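Tolow Demonstration Gallery
Brarenano workshop pages – posted 16 September 2020

Tolow is our name for the project, and the project is teaching two arms to do things together by doing those things for them, over and over, until a learning system has seen enough to have a go by itself. One run from start to finish is an episode. We have 1359 of them on the drive. The glamorous part of machine learning, as far as I've been able to find out, is naming the folders.

People who visit usually ask to see the robots, stay for two episodes and then ask where the coffee is. This page is for people who would have stayed for three. It starts with notes on how we collect, since a gallery with no notes gets us the same emails every time.

How a session goes

We record in blocks of 50. A block of an easy task takes a morning. A block of a two-arm task takes a morning, lunch, and a frank talk with yourself. The operator drives both arms at once and is asked to move the way a calm person would. By episode 30 few of us qualify.

Every episode gets a task name, a start, an end and a verdict. The verdict is "keep," "fumble" or "bin." Fumbles stay if the operator recovered, on the theory that the policy is going to fumble too and may as well learn some manners about it. Bins are mostly people bumping the stop key with an elbow.

The task list

There are 14 tasks on it right now. Most came from the Donance list we began with in February, which was written by someone with great faith in robots and, I suspect, no experience of lids. We cut anything that needed a lid. What was left is lifting, handing over, turning, lining up, and holding one thing with two arms.

That last group is where the hours go. One arm picking up a thing is one problem. Two arms holding the same thing is a marriage. If the left goes up a little early, the right finds out about it through the object, and so does the object. Operators learn to wait for the slower side, and then the trained policy learns to wait as well, sometimes for so long that we check whether it crashed.

On variety

We change the starting position between episodes, and we try to change it in ways a person wouldn't think of. Left to ourselves we all put things down in the same spot, slightly right of center, facing us, like a dinner plate. The Mogensen sheet fixes this by telling the operator where to put the object next. It's a printed table of positions and angles, and it has no feelings about lunch.

From the bench 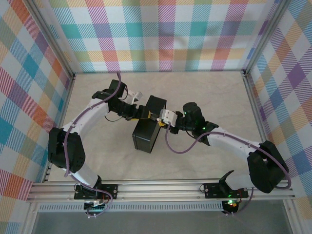
Two-arm hold, black box. Both grippers on, box off the surface and tilted – level is a later lesson.

The black box gets its own line on the sheet because it is dark all over and gives the vision side very little to work with. Operators like it no better. You judge the tilt by the top face and hope.

If you want the episodes

The keeps will go out as one download when the labels are finished. The fumbles will be a second download, larger than we would like. Ask through the Brarenano contact form and put Tolow in the subject line, or it goes in with the furniture catalogs.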